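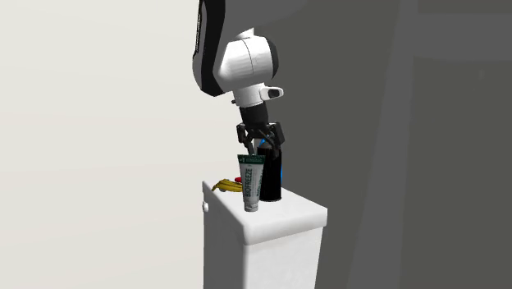

Step 4. Set the grasp and release checks for a cluttered top

In the first three steps you installed the Numetti planner, loaded the cabinet scene and moved the arm by hand with the sliders. Now we let the planner do the picking. The task is called cabinet_bottle, and it is a good one for learning because the bottle is tall and it has neighbours. A planner with wrong margins will touch the Biofreeze tube very early.

Before you start, please close any other scene. Numetti keeps the old collision objects in memory, and I lost a whole Saturday to this.

4.1 Write the task file

Open the folder tasks and copy bottle_base.txt to cabinet_bottle.txt. Change these lines:

target = bottle
approach = from_top
margin_mm = 12
retreat_mm = 200
max_tries = 10

The margin is the free distance which the planner keeps between the gripper and everything that is not the target. If you make it bigger, the planner is safer but it finds fewer paths. If you make it smaller, it finds many paths and some of them are bad. I advise you to begin with 12 and to change it only after you have read the log.

The approach must be from_top. With from_side the fingers have to pass between the bottle and the tube, and there the search mostly ends with "no path".

4.2 Run the planner without motion

Type:

numetti plan cabinet_bottle --dry

The word --dry means that the arm stays where it is and only the path is calculated. On my computer the path has 2,245 points before smoothing. Your number will be different, because the search begins from a random seed. If you want to have the same path every time, add seed = 10 to the task file.

When the dry run gives an error, read the last line first. "Start in collision" means that the arm already touches something in the scene. Go back to step 3 and lift it with the sliders. "Goal in collision" means that the margin is too large for this place.

4.3 Look through the wrist camera

Open the viewer and choose View, then Wrist. This view is more useful than the outside one when you judge a grasp – you see both fingers and what is near them. Turn off the coloured overlay with the key O, otherwise it hides the thin objects.
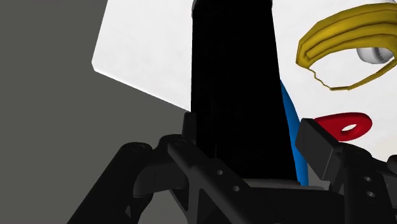 Wrist view with the overlay off. The right finger overlaps part of the red ring.

Please be careful with this view. When two things overlap in it, this does not say that they touch. A finger can cover an object and still be far in front of it. For the real distance, press D and read the value in the lower panel. It must not be less than your margin. If it is less, rotate the wrist in small amounts and plan again.

The segmentation also has difficulty here. Where only a narrow part of an object is visible, as with the blue one, it may be joined to its neighbour. Set min_region = 200 in perception.txt and look if the labels become stable. Evanthia Liapis suggested this value to me, and I did not find a better one.

4.4 Execute

Type:

numetti run cabinet_bottle --slow

Keep --slow for the first runs. You can stop the arm with the space bar, also in simulation, and it is a good habit to have your hand there.

For the release, the planner checks the height of the base over the cabinet top. The setting is release_gap_mm. Do not write zero. The physics engine then pushes the two bodies apart and the bottle may jump.

4.5 Save the log

Every run writes a file in logs with the name of the task and the time. Copy the good one to logs/keep, because the next step compares it with a run where the objects are moved.

If your version of Numetti is from before July, the option --dry is called --noexec. The rest of this page is the same. Thanks to Anil D'Souza, who corrected the commands in 4.2.

Next: Step 5. Move the objects and plan again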